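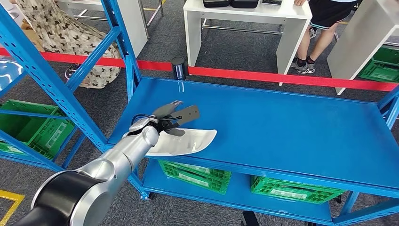
Test part held over the front lip of the top shelf, green crates on the shelf below.

How to compare two grippers on a shelf-picking job

Ditwood Automation Notes
Last updated in October

Most gripper comparisons are done on a bare bench with a cube. That tells you very little if your parts are curved, slick and stored on shelving. The steps on this page are the ones we used to compare a Vuno two-finger gripper with a Barbosa model that has longer, flatter fingers. You can use them with any pair that fits your arm.

What you need

An arm with a tool flange both grippers can mount to
A shelf unit with a raised front lip
Crates for the lower shelf
12 sample parts, all from the same batch
A kitchen scale and a marker
Barrier tape or some other way to keep people out of reach of the arm

Step 1. Set up the shelf
Put the shelf where the arm can reach the back of the top panel without going fully straight. Mark the position of each shelf foot on the floor with tape. If the shelf gets bumped, you can put it back without teaching every point again.

Step 2. Set the payload
Weigh the gripper with its adapter plate and enter the number in the controller. Our Barbosa came to 780 grams with the plate. Do this again at every swap. We skipped it once and the arm sagged on slow moves, which made the first set of results useless.

Step 3. Route the cable
Leave a loop at the wrist big enough for a full turn of the last joint. Run the wrist through its range by hand at low speed and watch the loop. Tie it down at the forearm, never at the fingers.

Step 4. Find the lowest force that holds
Start at the lowest force setting. Pick up a part, lift it clear of the shelf and hold for 17 seconds. If it slips or turns, go up one setting and try again. Curved parts tend to rotate before they drop, so draw a line across the part and the finger with the marker and check whether it still lines up.

Step 5. Run the pick
Teach one approach from above and one from the front, over the lip. Use the same speed for both grippers. Go through all the parts, then change grippers and repeat. Write down each result as clean, shifted or dropped.

The front approach is where ours differed most. The short fingers needed the wrist tipped well down to clear the lip – the long ones went in almost level.

Step 6. Check for wear
If both grippers do well, leave each one running on a simple loop. We did up to 4,000 cycles with Sumex finger pads and looked at the pads under a lamp at each break. Replace them in pairs.

Related pages
Making an adapter plate
Choosing finger pads for glossy parts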